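**Lidetti 2 adds timing checks to component models**

August 2024

The team behind Lidetti, the modeling tool for embedded and distributed software, has released its second major version. The main change is a timing checker that reads a component model and reports which calls are likely to miss their deadlines before any code is generated. Until now, users had to export the model and run that step in a separate program.

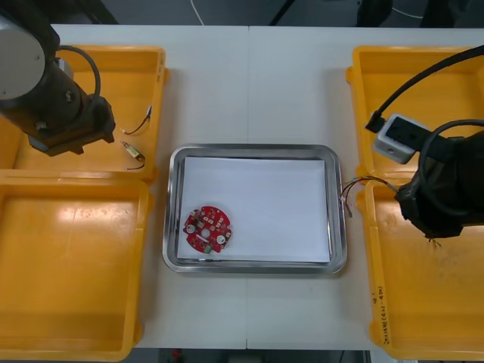 Timing limits in Lidetti 2 are written next to the interface they apply to and are stored in the same file. A limit can be set for a single call, for a chain of calls or for a whole component, and the checker reports the tightest one that fails. Hardware is modeled separately, so the software part of a model stays the same whether it is meant to run on a rack server or on something like the round red circuit board in the metal tray. Switching targets means changing one line in the deployment file.

Araba Tsikata, who leads development at Dustton, said the checker was tested on a warehouse control model from Costovora with 1268 components. A full check of that model finished in around 40 seconds on an office laptop. Later checks are shorter, as only the changed parts are read again.

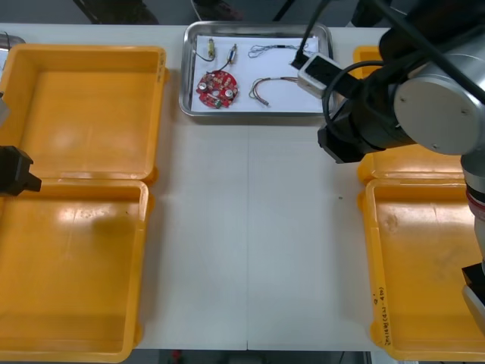
Models with more than 3000 components still have to be split by hand. Obed Quansah, who maintains the file format, said automatic splitting is planned for December, along with an importer for Kwofie diagrams. The old importer has been removed and will not be brought back.

Files from version 1 open without changes, but saving them converts them to the new format, and version 1 can't read them afterward. Dustton advises keeping a copy. The command line options are the same except for `--export-timing`, which now prints a warning and does nothing.

Lidetti 2 is free for models of up to 1000 components. Existing license keys remain valid.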